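Every August the town of Amaral puts on its lantern festival, and every August we are told it is ancient. I have my doubts. Joana Simões, who sewed costumes for the first one, remembers it starting 26 years ago with 15 lanterns and a borrowed drum.

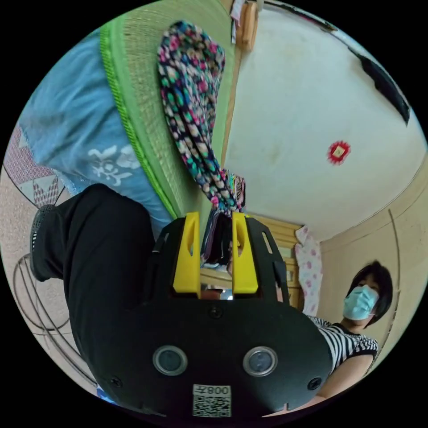
None of that would matter if the brochure didn't say "centuries-old." Visitors pay for the word, and so do we.

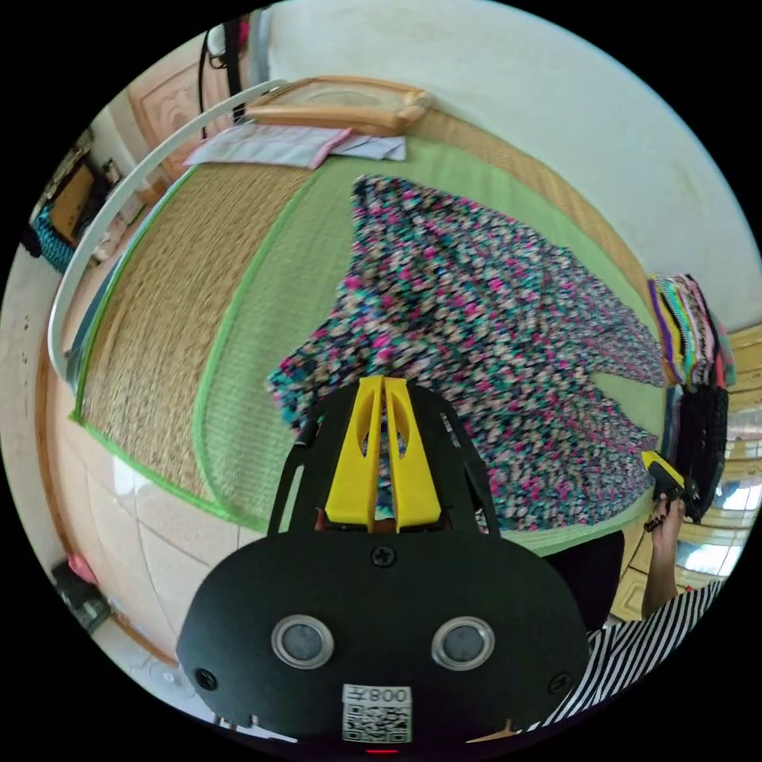
Opinion | Local Traditions

The council now wants a regional heritage title. Albertina Morais thinks it would bring 200 more visitors a night. Maybe. Where would they park?
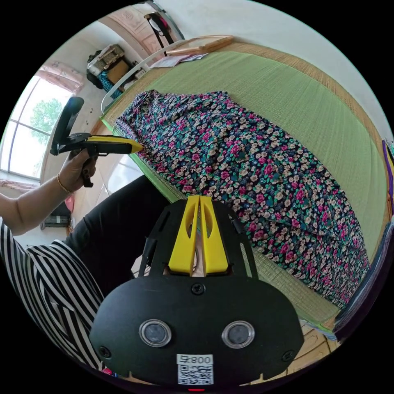
I like the lanterns. I'd like them just as well with the right date on the poster, and I'll vote no until somebody prints it.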